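What I Learned Selling 144 Gig Posters for a Food Pantry
Arts Administration Practicum, Final Report
Submitted 28 Feb 2025

So my project was a benefit print sale. I'd been a poster nerd since high school (my bedroom wall is basically one long sheet of tape), and when our instructor, Ms. Benavides, said we could pick any real event as long as money changed hands and we kept records, I knew what I wanted to do before she'd finished talking.

The plan was to get local illustrators to design screen prints for bands from our area, sell them at one show, and give everything above costs to the Binstead Street food pantry. I ended up with 3 artists, one printer, one venue and two bands. I wanted six artists. I'll get to that.

Getting the artists

I started asking in October. Soledad Van Dusen said yes the same day, which spoiled me completely, because I then assumed everybody would. She drew the poster for Zosstead, who are a loud two-piece with a cello, and she already had a sketch of a heron wearing a bell that she'd been waiting to use on something. Pascual Quezada took longer. He had a very fair question I didn't have an answer to: who owns the drawing afterward? I'd been so busy thinking about the sale that I hadn't written anything down about rights at all. Ms. Benavides helped me put together a one-page agreement saying the artist keeps the art and we get to print it one time, in one edition. Once that existed, Pascual signed and so did Hafiz Manurung, who did the second band, Ullus, in three shades of orange.

Pascual's was the odd one out, a general poster for the night itself with both band names on it. It was also the one that sold best, and I did not see that coming!

The other people I wrote to either said no or never wrote back. Looking at those emails now, I can see why. They were four paragraphs long and the date of the show was at the very bottom.

Printing

We printed at Baptiste, the shared studio behind the bus depot. Roscoe Kincaid runs the presses there and let me help with racking and trimming, which saved us money and taught me that I can't cut a straight line without a guide. Each design was an edition of 48, so 144 prints altogether, all signed and numbered by the artists. Signing took a whole evening and two pizzas.

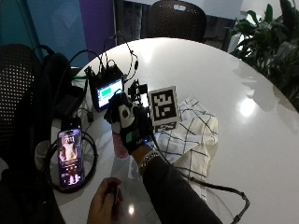

Paper was the biggest cost and also the place where I made my worst mistake. I ordered the heavy cream stock without checking the sheet size against the screens, and we had to trim way more off the sides than we'd meant to. Hafiz had to shift his lettering in by half an inch the night before we printed. He was nicer about it than I would have been.

The show and the sale

We set up a table by the door and hung one of each design behind it. I'd gone back and forth on price for weeks — the artists thought I was too low, my roommate thought I was way too high — and we landed on $25 a print. Hardly anyone bought on the way in. They all bought on the way out, with a coat on, in a hurry, and I was by myself at the table with a card reader that kept losing the signal. I'm sure we lost sales in those twenty minutes. Next time there'd be two people at the table after the last song, plus a box of cardboard tubes already opened.

Money

My goal was to hand the pantry $2,000. By closing time we'd sold 80 prints, which brought in exactly that amount, and then the costs came out of it. Paper, ink, studio time, tubes and card fees added up to $1,000, so the pantry got $1,000. Half of what I'd hoped for. I'd mixed up sales and profit in my very first budget, and it stayed mixed up until Roscoe asked me, over a stack of drying heron prints, which one I'd been telling people. (I had been telling people the wrong one.)

The remaining 64 prints are in flat boxes at the studio. Soledad and Pascual have offered to carry some at their spring market tables, with the money going to the pantry the same way, and I've drafted a short addition to the agreement so that's covered. Hafiz would like five of his back for his own files, and those are set aside with his name on them.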